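# Why Does a Room Go Bendy in a Round Picture?

Have you ever looked at yourself in the back of a shiny spoon? Go and get one if you can. I'll wait!

Okay. Hold it up so the round, bulgy side faces you. There's your nose, looking enormous. And behind your nose is the whole room, squashed into a tiny curved world. The door bends. The table bends. The ceiling curls over the top of you like the roof of a tent.

I've been a little bit in love with bendy pictures since I was 10, when I spent a whole rainy October staring into my grandmother's teapot. (She wanted it back for tea. I was not a popular grandchild that month.) So I'd like to tell you how they work, and then you can hunt for the clues in one yourself.

## How much can you see?

Try something for me. Look straight ahead and pick a spot on the wall. Keep looking at it, and stretch your arms out to the sides. Now wiggle your fingers and bring your hands slowly forward until you notice them wiggling.

You probably saw them when they were still pretty far out to the sides! Your eyes take in a big, wide piece of the room, even the bits you aren't looking at.

Lots of cameras take in a much narrower piece. It's like peeking through a cardboard tube. If you want the window AND the ceiling AND your friend standing next to you, you have to back up, and back up, and then you bump into the wall.

A wide-angle lens fixes that. A lens is the curved piece of glass or clear plastic at the front of a camera, and its job is to bend light. A very wide one gathers light from way up high, way down low and far off to both sides, all at the same time.

## The orange peel problem

So why does everything come out bent?

Peel an orange and try to keep the peel in one big piece. Now press it flat on the table. Crack! It splits. Parts of it stretch and parts of it bunch up, and there's nothing you can do about it, because something round doesn't want to be flat.

The room is all around you, like the peel is all around the orange. A picture is flat, like the table. To get a big wide slice of room onto a flat picture, something has to give, and with this kind of lens it's the straight lines. A line that runs right through the middle of the picture can stay straight. A line out near the rim has to curve.

People who make maps have the same trouble with the Earth. My neighbor Tyyne Laaksonen has a globe and a wall map hanging side by side in her hallway in Joncombe, and Greenland looks huge on one and a lot smaller on the other. Same Greenland!

## Why are the corners black?

Think about a flashlight shining on a wall. It makes a round spot. A lens makes a round spot too, only its spot is a picture. If the round picture doesn't reach all the way into the corners, no light lands there. And what color is no light? Black.

## Let's look at a real room

Now you know enough to be a bendy-picture detective. Start at the top and look for lines that you think would be straight if you were standing in the room.
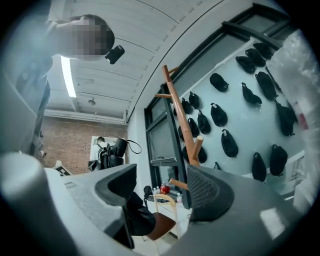
*Follow the ceiling seams with your finger. Can you find the long, thin, dark line that sweeps down to the corner?*

Did you find it? My favorite part is the white ceiling. It has ribs and thin dark seams, and they bend with the view, just like in the spoon.

Then there's the light, which is a long bright tube. And there's a person leaning in sideways! The room looks tilted as well as curved, so I found myself tipping my head over to look at it. (My cat was watching. She was not impressed.)

Now look for something blurry. The big white rounded shape at the lower left is a good one. Things that are very close to a lens can come out blurry and extra large, the same way your nose took over the spoon. The window is easier to pick out, in the gap between the two black pads, along with a chair.

## Make your own bendy room

You need a shiny spoon, a pencil and a piece of paper.

1. Trace around a cup to make a circle.
2. Prop the spoon up with the bulgy side facing you.
3. Draw the room you see in the spoon inside your circle. Curved walls and all!
4. Color everything outside the circle black.

Then flip the spoon over and look into the scooped side. Hold it at arm's length. Something very silly happens to your face, and I'm not going to spoil it — go look!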